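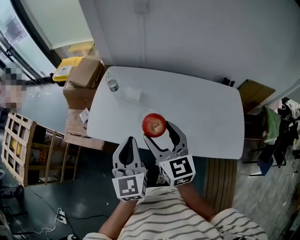
Taking hold of the apple at the table, one finger on each side.

Projects > Student Reports > Robotics Visits

Last updated: Mar 25, 2023

Our Visit to the Furkar Open Day
Project report by Imogen Dawber

My project question was how a robot can learn to pick things up from watching people do it. I had been reading since January and understood maybe half of it, so the open day at Furkar came at a perfect time. The demonstration I wanted most was the one on grasping, and I stayed for 40 minutes when the plan said nine!

Gerasimos Vrettos gave the talk. A person works the gripper by hand, and the recordings are used later to train an arm. The printed black and white squares on the cubes help the software work out where each finger is. I had pictured somebody typing in coordinates all day, so this was a great surprise - you teach it by doing the job yourself.

The training set they call Sudus has 3000 short recordings of picking and placing. Gerasimos told us that fruit makes a good test. An apple is smooth and round, no two have quite the same shape, and a bad squeeze leaves a bruise you only find later. 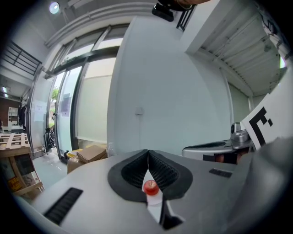

Small red fruit between the black finger pads, from the gripper's own camera.

I loved the view from the gripper. From up at head height you get the table and both forearms, but down here the pads take over and the room bends away behind them. I asked which view matters more, and he said they compare the two all the time and still argue about it.

For my own part of the project I wrote down six questions before we went. Four got full answers. The one on soft pads and hard pads needs more reading, and so does the one on how many recordings are enough for a new object. Gerasimos gave me the name of a grip test called Rimau to look up, so that is my next step.

Contact: Antoniadis School Projects Office | Copyright 2023 | Back to top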